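4. Scene rules and how we got people to follow them

By the time we sat down to write the scene rules for Cuka, we already had 1557 recorded tabletop episodes that we couldn't really use. Most of them looked fine! The arm moved, things got picked up and put down, and the logs were complete. What we couldn't do was say, for any given episode, whether the operator had started from an allowed layout, or whether the layout had been nudged between takes. So this section is about the boring part of the project, the part I ended up caring about most.

Our first draft of the rules (we called it Sornow, after the room) ran to 13 pages and was modeled on the safety paperwork we already had. I was proud of it for maybe a week. Then I watched an operator scroll through it on a phone with one hand while holding a tray of props in the other, and I cut it down to a single sheet. The long version still exists and we still point to it for edge cases, but the sheet is what hangs at every station.

4.1 Movable items and standing items

The sheet splits everything on the table into two groups. Movable items are the ones named in the task text. Standing items are there to make the table look like a table somebody uses, and the arm has no business touching them. Standing items go along the back edge. Movable items go in the middle band, loose, at mixed angles, and the near part of the table stays clear. Figure 3 has a desk-clearing layout set to these rules.

We went back and forth on the angles. Operators are tidy people, it seems, and if you ask them to put down some markers and erasers they'll line them up like cutlery. We tried printing random angles on a card, and that was slow and everyone hated it. What worked better was a plain sentence on the sheet: "Set them down the way you'd leave them at the end of a long meeting." It's not very scientific, and a reviewer of an earlier draft told us so, but the layouts got a lot more varied once that line went in.

The mix of objects matters too. A rule that says "small items, same task, more than one of each" sounds fussy until you try to score an episode where the instruction was "pick up the marker" and there was more than one marker to choose from. Under our rules the task text must either name which one or say "any." If it does neither, the episode gets thrown out before anyone looks at it. 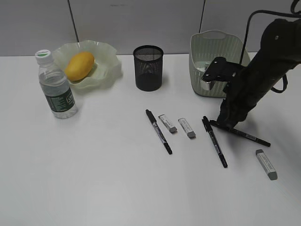
Tabletop and robot arm at a recording station, Cliston Manipulation Group

Figure 3. Desk-clearing layout under the one-sheet rules. Three markers and three erasers are the movable items; the bottle, the glass bowl with a mango, the mesh pen holder and the green basket line the back edge. The gripper is in front of the basket.

4.2 Things that can spill or break

I'll admit the water bottle was a fight. The safety draft said no liquids on any table with a powered arm, full stop, and as safety contact I was the one who wrote that. The data side of the group (also me, on other days) wanted drinks on the table, on the grounds that real desks have drinks on them. Where we landed is a compromise that I now think is a pretty good rule: a drink may be present as a standing item if it has a screw cap, the cap is on, and it stands at the back. Open cups are out. Glass is allowed on the same terms, at the back and never as a movable item. If a standing item gets bumped, the operator stops the arm, ends the episode and writes it up. No reaching in to steady things while the arm is live - that one is in bold on the sheet.

Fruit is fine. Real fruit gets swapped out when it goes soft, and you'd be surprised how long we argued about who does the swapping.

4.3 Containers

A container that can receive objects has to be marked in the episode record as either a target or a standing item. This sounds obvious and we still got it wrong for most of April. In a layout like the one in Figure 3, the pen holder is the natural home for the markers and the basket is a natural home for pretty much anything, so a person watching the playback will guess, and two people will guess differently. We ask operators to fill in the container field before they touch the controls. The form won't let them go on without it.

We also require a note on whether each container starts out empty. A basket with a few things in it is a perfectly good starting state, but it has to be written down, or you can't tell afterwards what the arm put there. A clear view into the container would be nice and we don't insist on it. High sides and mesh hide a lot, and so does the arm itself when it's parked in front. If the starting contents can't be read from the camera, the written note counts.

4.4 Start pose and clearance

Each episode begins with the arm still for at least 3 seconds. We don't fix a single start pose, and I know some groups do. Katona, our older setup, used one home position for everything, and the policies trained on it got weirdly attached to it - start them anywhere else and they'd drift home first before doing any work. So on Cuka the operator may start from anywhere above the table, as long as the jaws aren't touching anything. Overlap in the camera view is allowed. Contact isn't. Those two get mixed up all the time in review, so if a reviewer can't tell from the video, they check the force log before marking the episode down.

Shadows came up as well. We looked at banning strong ones and dropped the idea. Soft shadows from ordinary room lighting are fine, and we ask only that the lights stay the same for the whole episode.

4.5 Checking

We re-recorded from scratch under the one-sheet rules and stopped at 2000 episodes. Every one was checked by a person who hadn't recorded it, using the same sheet the operator had used. I'd push any group to do it that way. Our earlier checkers worked from their own list, and it had slowly wandered off from what the operators were being told, so good episodes got rejected for breaking rules that no operator had ever seen. When the sheet changes now, both sides get the new one on the same morning and the old copies come off the wall. The version number goes in the episode record, next to the container field.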